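Diary > Teaching > Summer term and after

26 July 2026

Spent most of the day with the new scheme of work for the Year 9 poetry unit, which arrived from Fornero in a folder so large my inbox refused it the first time. It promises that pupils will "own" the ballad by the end of term. I have been teaching ballads for a long while now and have yet to meet a fourteen-year-old who wanted to own one.

The unit starts with context, as they all do. There is a timeline, a map, a set of cards about broadside sellers and a task where pupils imagine themselves hawking verses in the street. Only then, in lesson 3, does anyone read a poem. I wrote "why?" in the margin and then crossed it out, as Kyriaki Gavalas will be reading my notes and she chose the thing.
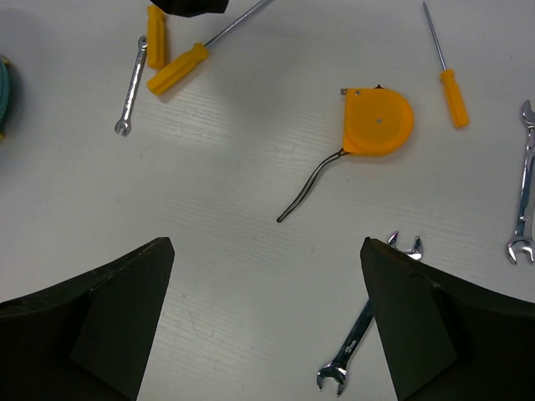 Do pupils need the history before they read the ballad?

Mostly they need the ballad first. Give them the drowned sailors and the bad weather, let them ask who sang this and why it stops so suddenly, and then the history has something to stick to. I have tried it the other way and got tidy notes and blank faces.

Rang Kyriaki after lunch and said so, more politely. She says the Trindine report is firmly in favour of context first. I asked how many classes they had looked at and she didn't know. I asked whether anyone had compared it with simply reading the poem aloud twice, and she didn't know that either, and then she had to go. To be fair to her, she has three units to get through before the autumn and I am only being difficult about one.

The writing task bothers me more. Pupils are to produce a ballad of up to 1,000 words, with a planning grid of boxes for Setting, Conflict, Refrain and Message. Message! I should like to see the grid for Sir Patrick Spens. A thousand words is also far too long. Four good verses would tell me all I want to know about whether they can hear the beat, and I could mark a class set in an evening.

Vlasta Danko came by for the books I'd promised her and stayed for tea. She used the Eshun version of the same unit last year and thought it "fine", which from Vlasta could mean anything. Her lot liked the recordings. They hated the cards. She had them swap the refrain of one ballad for the refrain of another and argue about which poem was ruined, and that sounded better than anything in the folder, so I've written it down to steal.

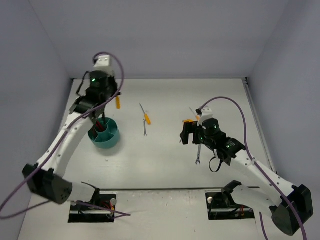
She also told me she'd stopped setting the glossary homework altogether by December. Nobody learned the words from a list, and those who knew "eldritch" knew it from some game. I said I'd keep a short one, for the Scots. She gave me a look. We left it there and talked about her garden.

Back to the folder in the evening. The assessment page has a mark for "confidence of engagement with the oral tradition". I read it several times and still can't say what a child would have to do to get it, or fail to get it. Sing? I shall ask, though I suspect the answer will be another page.

Plan for now: read first, keep the map, lose the cards, cut the ballad to four verses, and see if anyone upstairs objects. Must find the old Jornow anthology, the one with the decent notes on The Twa Corbies. I think it's in the box under the stairs with the reports.

Recent entries
Marking the unmarkable
Why I gave up on the reading log
Vlasta's sonnet lesson, second attempt
Set texts and who picks them

Last updated: the same evening, spelling of "corbies" corrected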